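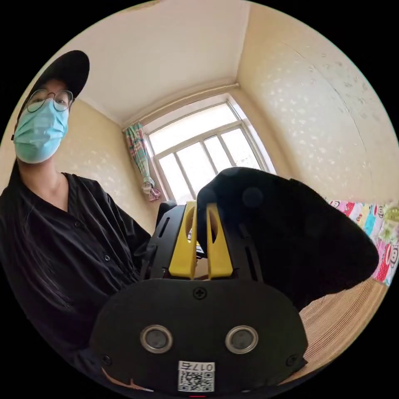 Ticket 3703 — Bedroom, folding and putting away
Opened by: Chenxi Xiao
Status: open, going well

Problem as reported: trousers come off the pile with a crease across the knee, and small things vanish under bigger ones before they reach a shelf.

Morning, first try. Folded the black trousers in the air, holding them by the waistband. Hopeless! The legs swung apart and the seams ended up nowhere near each other.

Second try. Laid them flat on the bed, on top of the striped woven mat, and smoothed each leg from the waist down before bringing one over the other. So much better — the mat grips the cloth a little and nothing slides while you're lining up the hems. I was properly delighted with this one.

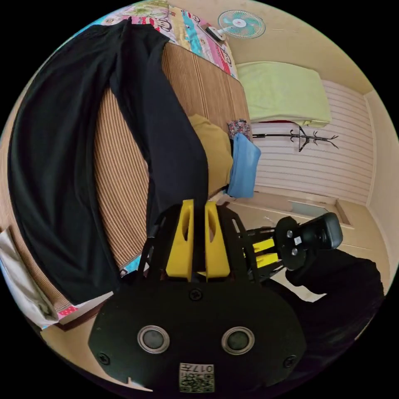

Third try, same trousers, this time folding in thirds from the hem. The knee crease is gone, because the fold now lands above and below it. Please use this for all long trousers from now on.

Still to sort out: the mustard-yellow piece. It's bulky and wants its own spot, and I keep setting little cloths down on or against it, so that's surely where the small things go missing. I'd love to try a shallow tray for those. Sqalli do one for 500 and Vevska has a deeper one, but deep is what got us into this mess.

Reply, 2 pm: Tray sounds great, go for the shallow one. Could the blankets be folded last? They take up the most room.

Chenxi: Yes! Blankets last, added to the notes. Leaving this open until the tray arrives and I've done one full pile with it.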